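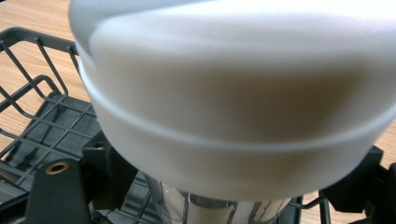 Mircea Dinu says the modem noise is the part his children refuse to believe. He kept the logs from Clidcombe's first dial-up service, and they are dull reading: 3772 calls in the first June, most of them dropped before a page had loaded.

The service ran on 16 lines at first, then 160. A subscriber paid by the minute and wrote email offline to save money. Tronalex, which sold the modems, printed a card showing how to disable call waiting — an incoming call would end the session.

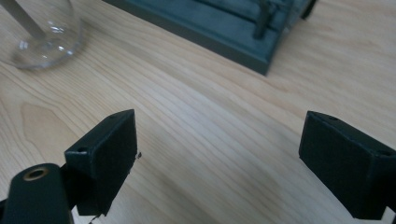 A plain table at home, pale wood.

Broadband reached the town in stages. The exchange had room for 500 ports, and 936 households applied. Those left out stayed on dial-up for two more years, by which time pages had grown too heavy for it. Local shops kept text-only price lists for them.

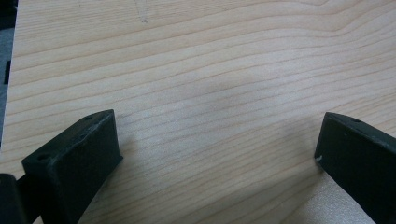

Maricica Gavrilă remembers the change as one of habit more than speed. Once the line was always on, she stopped planning what to look up. Her family's computer stayed in the hall, where the phone socket was, until they bought a wireless router. After that it was rarely used by two people at once.

The dial-up number was switched off without notice. Dinu still has it written inside a manual.

Comments (3)

zustari: We had the same card. Never worked on our exchange.

Bakilana: What speed were the first lines?

P. from Clidcombe: I was one of the ones left out. It was closer to three years.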